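I had meant to write about the garden, and I will, but April went mostly on cables, so cables it is (sorry, tulip people!).

Those of you who have been reading since the Restrepo days will know that I look after a two-armed bench cell at Datard, and that for the last couple of years my working life has been ruled by things working loose. Screws, mostly. Then ties. Then whatever the ties were holding. The left arm had been dropping its wrist camera for a second or two at a time, always when it reached far across the bench, and I spent longer than I would like to admit blaming the software. Harish Nambiar, who wrote the software, was very patient with me about this.

What gave it away in the end was Edith leaning on the bench with her tea, watching the arm go out and back, and asking why that one bit of cable went so straight. I had tied it too tight over the winter, when I was feeling proud of how neat it all looked. Every long reach was giving the plug a little tug. So off came all the ties, and I started again from the shoulder down with the arm stretched out as far as it would go, leaving a good lazy loop at each joint before fastening anything. It looks scruffier. I have made my peace with that.

While I was in there I did the fingers as well. Ours are printed, and the screws bite straight into the plastic, so they can only be done up so many times before the hole gives up on you. Two had gone on the left hand. Jhair printed me a fresh pair overnight, and I warmed the brass inserts in with an old soldering iron, slowly, letting the weight of the iron do the work (push, and they go in crooked, ask me how I know). Then the new fingers went on finger-tight, a slow close so they could find each other, and only after that the proper nip with the driver.

The last part is my favourite, and I could happily do it all day with the radio on. You home both arms, check that open means open and closed means closed on each hand, and then give them something light to go after and watch the whole business from as many angles as you've got. We keep a list called the Zinard list, after a job long gone, and it has 58 moves on it, gentle ones first and the big sweeping ones at the end. 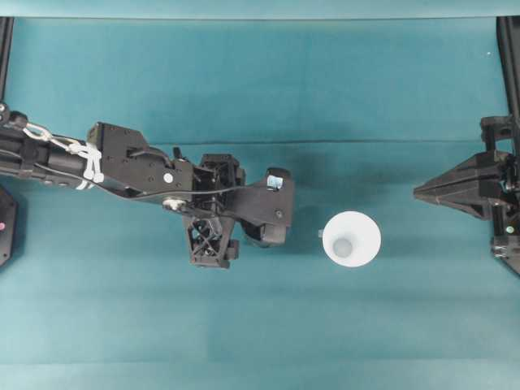
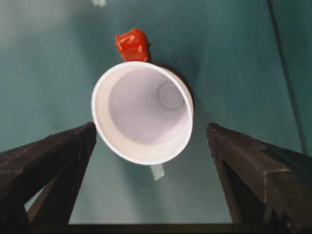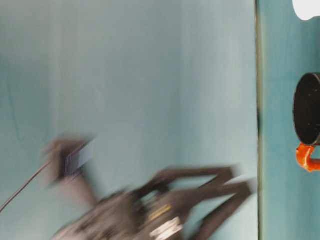
We got through all 58 without the camera dropping once, and then Jhonatan wanted to see it done again, so we did it again. I left it cycling over lunch and came back to 488 clean cycles in the log, which made me happier than is probably reasonable for a grown adult.

The right arm gets the same treatment next month. Its ties were done by me in the same neat and tidy mood, so I know what I'm going to find. If any of you have a kind of tie that can be undone and used again without going brittle, please leave me a note in the comments, as I'm down to the bottom of the bag and would rather not order the same ones. Garden next time, I promise.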